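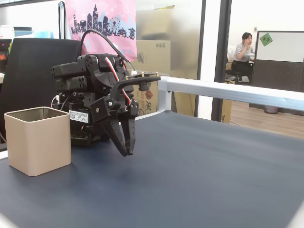
The arm and its beige container on the worktop.

I catch Nikau Cosgrove on a Saturday morning, halfway through a bacon roll and already apologising for the noise. Mernar, the choir school Nikau set up after leaving an office job, has 37 singers on its books now (it started with eight!) and most of them seem to be in the corridor.

"I'd put 200 leaflets through doors and got one reply," Nikau tells me, laughing. "She wanted to know if I taught the trombone."

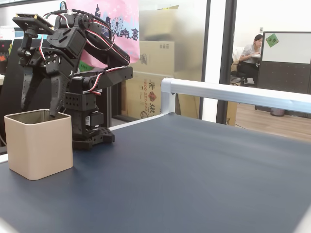
So did the nerves ever go? "Not in August, when the rent's due. But then they all come in on the second verse together, and I'm fine again."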